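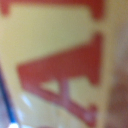
Red print on a pale yellow background.

The toy store in Hemotcombe charges you before you touch a toy. Bresteo opened there in May, on three floors of what used to be a department store, and weekend entry runs on timed tickets. I went on a Sunday at opening, with my sister and her two kids, ages seven and four, and I had the feeling most adults get in these places, that I was being sold a memory I hadn't asked for.

The pitch is that toy shopping died when it moved to phones and Bresteo is bringing it back. I'm old enough to remember the stores they mean. I remember a lot of shrink-wrap and a man telling me to put the kite down. Nothing in those aisles was free to play with either, but at least getting in cost nothing.

Inside, the first floor is building sets and trains. The train layout is good, I'll give them that, and the kids would have stayed there all morning. Then a chime goes off and a voice suggests you "continue your journey," and families start drifting toward the escalator without quite knowing why.

The second floor belongs to Jitaru dolls. You can have a doll's hair braided, or have its name sewn on a jacket, or sit it in a high chair at the cafe while you eat a grilled cheese. The doll's chair is free. My niece wanted the one with the suitcase, which was $75, and the suitcase was separate.

"Parents don't mind paying when the child is part of the story," Iara Toledo, the store's manager, told me when I called later that week. I asked whether she had numbers on that. She said the store had sold 1394 dolls in its first month. That tells me the dolls are selling. Whether the parents mind is a different question, and I watched a father on the stairs doing math on his fingers.

The top floor is where Drilmont, which designed the place, spent its money. There is a two-story slide, a wall of 400 drawers you can open (some have a marble or a plastic frog in them, plenty have a coupon), and a workshop where kids stuff their own bear. The line for the bear was long, and the bear costs extra too.

My nephew liked the drawers. He opened the same one over and over, the one with the frog, and put the frog back each time. He never asked to take it home. My sister bought the doll and skipped the suitcase, and there was some crying in the parking garage over that.

Would I go again? Maybe on a weekday, when Toledo says entry is free and the chime is turned off – for the trains, and for an hour at most. Bring lunch. The grilled cheese is $7 and it comes with four chips.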